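Celtstead Film Society: Spring Program Goes Online

Thursday, April 9, 2020

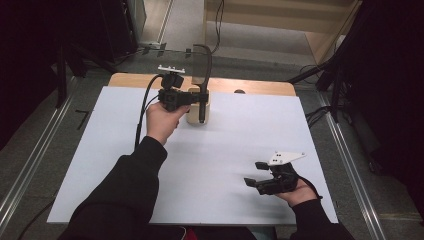

What is changing

The six films we had planned for the spring season at the Multlow Hall will now be shown online. Members will get a link by email at noon on the day of each screening. The link works until midnight the following day, and you can pause the film and come back to it during that time.

The running order stays the same except for the first two titles, which have been swapped. We are still waiting for the subtitled copy of "Luangrath," so "The Prillby Road" will open the season in its place.

The opening film

"The Prillby Road" is a ghost story set in a boarding house on the coast. A widow takes in a lodger who knows the house better than she does, and her two sons start sleeping in the same room. It runs 94 minutes and has very little music. The first half hour is slow, and the middle section repeats itself, but the scenes on the staircase are well worth the wait. The two boys are very good, the younger one especially. There is one violent scene near the end, and we would not recommend it for children under 12.

Birgit Grube will write the program notes as usual. They will be attached to the email with the link, and she has asked us to say that they give away the ending, so read them afterward.

Tickets and refunds

Season passes carry over to the online screenings and you do not need to do anything. If you would prefer your money back, write to the office before the second film. Single tickets already bought for the hall will be refunded to the card you used. Please allow two weeks.

The projector fund

The fund stands at $2,394 toward the $3,950 we need. The December raffle brought in $882 of that. We have put off the order for the new projector until we know when the hall will reopen, and the money will stay in its own account until then.

Discussion evenings

Alfredo Bañez will host a video call after each film, starting at 9 p.m. and lasting an hour. You can join with your camera off. If you have not used video calls before, reply to this newsletter with a phone number and Alfredo will call you a day or two ahead to go through the setup.

Library loans

DVDs on loan can be kept until the hall is open again. Late fees are suspended. Please do not leave discs in the box by the side door, as it is not being emptied.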